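Home News Features Hardware Buyer's Guide Subscribe

Fingers or Jaws: Two End Effectors on a Store Shelf Task

31 shares 4 comments

Retail shelf picking is a poor fit for most gripper data sheets. Payload and grip force are listed for a rigid block at a known position. Shelf stock is light, slick, closely spaced and often lying down. Zedau Labs set up a short comparison in June, running the Sesodico multi-finger hand against the Curklow parallel gripper on the same arms, with the same Stasiv controller and the same overhead reach limits. Each item got 20 attempts per device. A pick counted if the item left the shelf, reached the table and stayed upright after release.

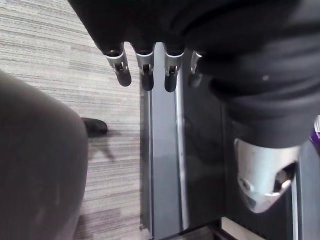 Finger spacing decides more in this task than grip force does. The Curklow closes along one axis and needs clear space on both sides of the item. The Sesodico can insert its fingers from the front and curl them behind a can, provided the gap is wider than a fingertip. The tips are rounded and black, and each finger meets the hand at an exposed silver metal joint. That exposure makes inspection simple and also puts the pivots where packaging can rub on them. The wrapped area over the palm adds bulk, which has to be included in the collision model. The first model left it out, and the planner accepted approaches that put the palm into the shelf above.

Upright chip cans were the easiest class for both devices. The hand completed 17 of its attempts. The Curklow did better, with failures only where two cans stood nearly touching and a jaw could not get between them. Small jars reversed the order. The jaws covered most of the lid and tended to tip the jar at release, while the hand could let go one finger at a time.

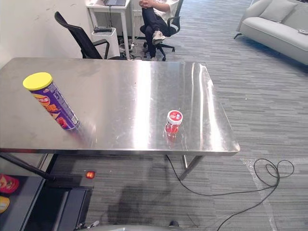
Does a hand need a tactile sensor at every fingertip for this work? For cans and jars, motor current was enough to detect contact, and fingertip sensing mattered only for soft bags, where current rose too slowly to stop the fingers in time.

Controller settings had a larger effect than expected. Stasiv ships with a position loop that keeps pushing until the commanded finger angle is reached. On a rigid jar this stalls the motor. On a chip can it dents the wall. Switching to a current limit with a short hold removed the denting, at a cost of 5 percent in cycle time. The Curklow was left on its factory profile, which already stops on force.

Camera placement was the other variable. A head camera sees the whole shelf but loses the fingers once the palm is over the item. A wrist camera keeps the fingers in view and sees little else. Runs with both feeds needed fewer retries, mainly in the last part of the approach.

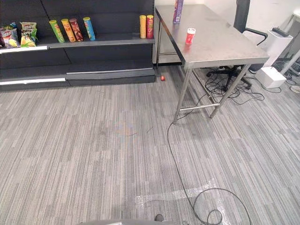
Sesodico objects to the cycle time comparison, saying that the hand was run with a conservative acceleration limit and that its own shelf tests use a faster preshape. The company also notes that a parallel gripper has a single closing motion to tune, so default settings flatter it. Both points are fair. The acceleration limit was set by the arm and applied to both devices, but preshape was not tuned for each item.

Items lying on their sides caused the most trouble. A tipped jar or can presents a curved top and rolls when touched off center. The Curklow handled these when the jaw axis matched the roll direction, which required a wrist rotation the arm could not always reach under a shelf. The hand could cage the item from above. Its typical error was late thumb closure, with the item pushed deeper into the shelf. 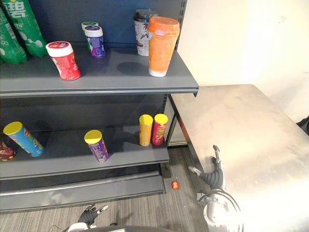 Wear and Service

After five days of testing, the Curklow needed only a pad wipe. The hand needed a cable check at the wrist and a recalibration of one finger whose zero position had drifted. Recalibration takes longer than a pad change and has to be done with the controller in service mode.

For a shelf stocked with upright cans at fixed spacing, the Curklow is the cheaper and faster choice. Mixed shelves with tipped items favor the Sesodico, if the installer has time to set the current limits by item class. Zedau plans to repeat the bag trials once fingertip sensors are fitted.

Previous Next More in Hardware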